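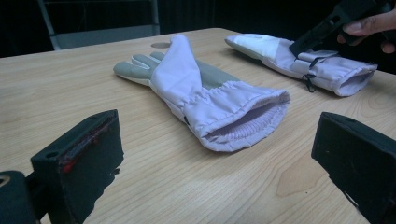
Trosurside is a town and winter resort in the upper valley of the Tolel River. It had a population of 3,266 at the last census and is the seat of Paewai District.

Geography
The town lies at an elevation of 1,579 feet on the north bank of the river, below the Skivura ridge. Snow usually covers the valley floor from November until April. A dry wind from the ridge keeps the eastern neighborhoods colder than the town center.

History
Trosurside began as a logging camp. The sawmill was the main employer until a fire destroyed it, and many families then left for the coast. The first ski tow was built on the lower Skivura slope by Ryan Pilkington, a former mill foreman, who ran it with a truck engine. The district bought the tow after his death and replaced it with a chairlift.

Economy
Winter tourism provides most local jobs. The ski area has 78 acres of groomed runs and a separate trail network for cross-country skiing. Several shops on Mill Street rent and repair skis, boots, and cold-weather clothing. Dairy farming continues on the south bank.

Transportation
Route 96 connects the town with Paewai. The road over the ridge is closed in winter. A district bus runs between the railroad station and the ski area during the season.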